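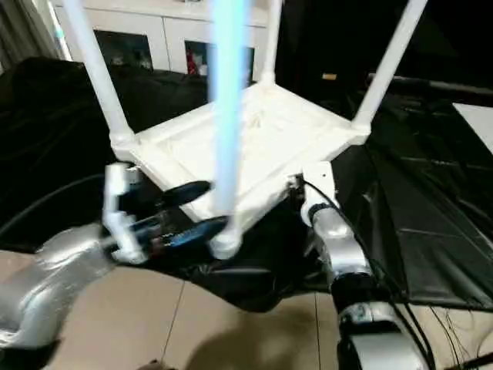 Skutard quotes the Fimska two-arm cell at 300 mm of finger travel per side, and the visit on 1 Nov 2019 was mainly to check handling of light furniture. Aurelio Ibarra ran the station. With a white four-legged stool held upside down, each gripper had one corner of the seat frame and the legs stayed clear of both arms. Cable routing needs work: the black cables hang outside the links. Unit weight is 184 kg. Price with the Troleck controller was not given. Delivery is quoted for May.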